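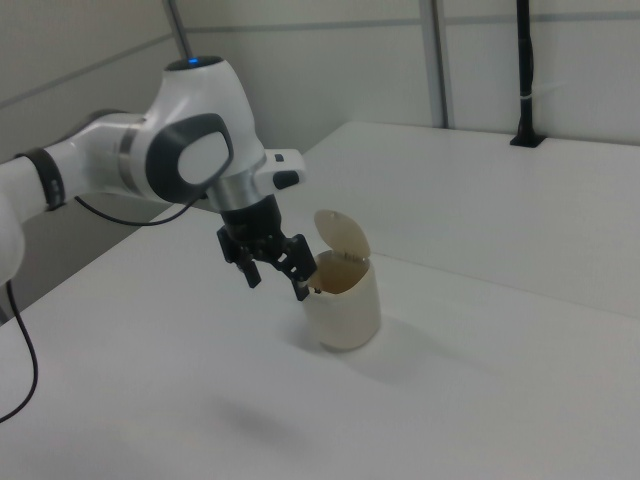

Small cream bin, lid open, on the white table.

Forum: Small Storage and Household Hardware
Thread: Tabletop bin, lid will not stay up past vertical

kenau_parts wrote:
Picture at the top is the bin in question. Cylindrical, slight taper, hinged lid. I want the lid to hold at its rear stop while I scrape trimmings in with one hand. On mine it holds if the table is level and falls shut if the table is bumped. Is this the hinge or the lid geometry? I have a second one from the same order that behaves the same way.

Wukano wrote:
Geometry, most likely. With a plain pin hinge the lid stays open only if its center of mass is behind the pin. The lid in your picture is leaning back, so it is past center, but the margin may be small. Measure the angle from vertical. Under 12 degrees I would expect it to drop when knocked.

kenau_parts wrote:
Measured with a phone against the lid. 8 on one, 9 on the other.

Janjua wrote:
I disagree that angle is the whole story. I had a similar bin with a lid at a lower angle than that and it never fell. The hinge was tight. Put a strip of thin tape around the pin before you start cutting anything.

Wukano wrote:
Tape on a pin lasts a month. It also collects crumbs.

Janjua wrote:
Mine went in last November and is still there.

skako_bench wrote:
What is the empty weight? If the whole bin is light, the bump moves the body and the lid together and hinge friction will not help much. I would add ballast first.

kenau_parts wrote:
128 grams with lid. No liner.

skako_bench wrote:
That is light. Put 400 grams of washers under the liner, or a flat steel disc if you can find one that fits the base. Check that it does not rattle. You lose a little depth.

Atif Niazi wrote:
Two separate faults are being mixed up in this thread. Ballast stops the body from sliding. It does nothing for the lid angle. File the rear stop a little at a time and recheck after each pass. Go too far and the lid will tip the bin backward when empty, so do the ballast as well.

Janjua wrote:
Filing is permanent. Tape is not. Order matters.

Atif Niazi wrote:
Fair. Tape first, then ballast, then file.

kenau_parts wrote:
8 December 2023 update. Taped the pin on one bin, washers in both. Knocked the table edge 34 times each. Taped one stayed open every time. The other fell twice. Leaving the file in the drawer for now.

Wukano wrote:
Post again when the tape lets go.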